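Making Room for a Hygienist's Schedule

28/01/2021 | By the Editor, Grestholm Practice Letter
Last updated 28/01/2021
14 shares | 3 comments

Many of you wrote in after the November letter to ask about hygiene scheduling, and I promised I would come back to it once the holidays were behind us. Well, they are behind us, the tree is down, and I have a fresh pot of coffee next to me, so let's get into it.

The question came in different words from different offices, but it was more or less the same each time. The hygiene side of the practice feels full, the hygienists are tired by midafternoon, and yet when the month is added up there are holes all over the book. How can a schedule be packed and leaky at the same time? I puzzled over this myself for years when I was managing the front desk at a two-dentist office, and I'd like to share what finally helped us, in case it saves you a few headaches.

The first thing we did was stop treating every cleaning as the same length of visit. I know that sounds simple, and I can hear some of you saying you did this ages ago – good for you! But we had been giving every single patient the same hour, from the college student with perfect gums to the gentleman who came in every few years and needed a great deal of patient, careful work. The easy visits ran short and the hard ones ran over, and the overruns pushed into lunch. Our hygienists had been telling us this for a long time, I'm a little embarrassed to say.

So we sat down with the charts, one slow afternoon after another, and marked each active hygiene patient as short, regular or long. There were 239 of them in the first batch, and it took us longer than I'd like to admit, mostly on account of the notes. (If your office has more than one person writing notes, you'll know what I mean. One of us used a little star for "allow extra time" and another used the very same star for "prefers mornings.") If you do this in your own office, let the hygienists make the call. They know who likes to chat, who needs a break halfway through, and who will need the X-rays taken twice.
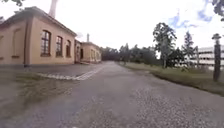

Once the visits were sorted, we built the day in blocks. Long visits went first thing in the morning and right after lunch, when everyone was fresh, and the short ones went at the end of each half day. We kept 4 blocks a week open for new patients and did not let anybody fill them until the day before. That last part was hard. An open slot on the screen makes a front desk person itch, and I was the worst of the bunch. But new patients who have to wait six weeks for a first visit very often find another office in the meantime, and you never hear from them to find out why.

Next came confirmations. We had been calling everyone two days ahead, which meant a person at the desk spent most of the morning leaving messages that were never returned. We moved over to Ollov for the text reminders, and then kept the phone calls only for long visits and for people who had asked for a call. Some of our older patients really do like to hear a voice, and I was glad we kept it for them. I'm told the folks over at Dredside do it the other way around, with calls first and texts as a backup, and they are quite happy with it. Whatever your patients answer is the right method, as far as I'm concerned.

Then there's the short-notice list. Ours used to be a pad of yellow paper by the phone, with names crossed out and coffee rings on it, and I was fond of that pad, but it had to go. A useful list tells you three things at a glance: how long a visit the person needs, how quickly they can get to you, and which days are no good for them. We got ours up to 200 names over the first summer just by asking one question at checkout, "Would you like us to call if something opens up sooner?" The number who said yes surprised me. By the following year it was closer to 300, and we had to start clearing out people who had already been seen.

A word on missed visits, as I know it's a sore subject. We tried a fee for a while. I won't tell you it was a mistake, and plenty of good offices charge one, but in our case it caused more bad feeling at the desk than it was worth. What worked better for us was a friendly call the same afternoon, just to see whether everything was all right. People have sick kids and flat tires. They were often so relieved not to be scolded that they booked again on the spot. For the few who missed over and over, we stopped booking ahead and put them on the short-notice list, where they could come in on a day that suited them.

I should mention that all of this was a bit different this past year, with the longer gaps between patients and the extra time for cleaning rooms. If you are still adding time between visits, put it in the schedule as its own small block so you can see it and take it out again later. We folded ours into the visit lengths at first, and then had no idea how long anything really took.

Members who want the blank sorting sheet can write to the office and we'll send it along. It's one page, and it prints fine in black and white. The Verschueren scheduling workbook is also back in the lending library if you'd like something more thorough – please return it within the month, as there is a waiting list for that one too.

Next time I'd like to write about training a new person at the front desk, so if you have stories, good or bad, do send them in.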